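Workshop & Bench > Storage and Organization
Thread: The cable box. Coil, bag or bin?

bukport_refugee
Posts: 516

We have a box. You have one too. Ours is a brown cardboard carton with hand holes, and every cable that isn't currently plugged into something goes in there to breed. I reached in this morning for one power lead and came out with all of them, like a magician with a grudge.

I've been told to "sort it out" before October, when half the shop moves across the hall. Budget is 40 dollars, and I suspect that was a typo in my favor. What do people do? I've seen the Soster drawer units and they look nice, but I'm not spending the whole 40 on one drawer.

greentop
Posts: 100

Coil everything over-under, one strap per cable, strap stays on the cable for life. Cardboard box is fine. The box was never your problem.

dotska_fan
Posts: 42

Disagree. The box is completely the problem. An open carton has no sides as far as a cable is concerned, it just climbs out the front. Get the Dotska hanging rail, screw it to the wall, hang the loops by length. I did this two years ago and haven't untangled anything since.

greentop

You also have a wall. Some of us have a wall with a poster on it that we're not allowed to move.

bukport_refugee

Same, sadly. Ours has a red stripe, so you know it's important.

To be clear about the setup, the carton lives on the big green table, right-hand side, flaps open. I started last night by coiling the black ones and putting them back in, which I thought was pretty good going for 9 pm.
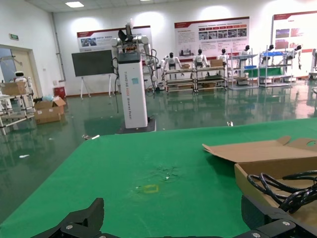
The trouble is that all the black ones look the same once they're coiled. I have no idea which are the long ones until I've pulled them out, and then I'm back to the magician thing. I put a strap on two of them and ran out of straps. I also ran out of interest, but the straps went first.

arabzadeh_surplus
Posts: 516

Colored tape at both ends. Red for short, blue for medium, yellow for long. Write the key on the inside of a flap. Total cost is three rolls of tape.

Also please fold those flaps down and tape them to the outside. Loops catch on a loose flap every single time.

greentop

Not yellow. If you're on a green table with any yellow tape on it already, somebody will decide the two things are related and you'll get asked what the code means until you retire.

bukport_refugee

There's a little yellow square of tape on the table as we speak. I have no plans to ask what it means.

dotska_fan

Is that surface scratched, or is it just dusty? If you're dragging metal connectors over it, a rail would fix that too.

bukport_refugee

Scuffed, next to the square. It was like that when I got here, which is what I say about most things.

dotska_fan

Rail.

arabzadeh_surplus

He doesn't have a wall.

dotska_fan

The rail comes in a freestanding version.

greentop

How much is the freestanding version?

dotska_fan

More than 40.

bukport_refugee

Okay. Going with tape and a bag of straps, in the same box, flaps taped back. Orange instead of yellow. If there's money left over I'm buying a second box for the ones I can't identify - I expect that to be the bigger box.

greentop

Throw those out.

bukport_refugee

I can't, one of them might be the charger for something.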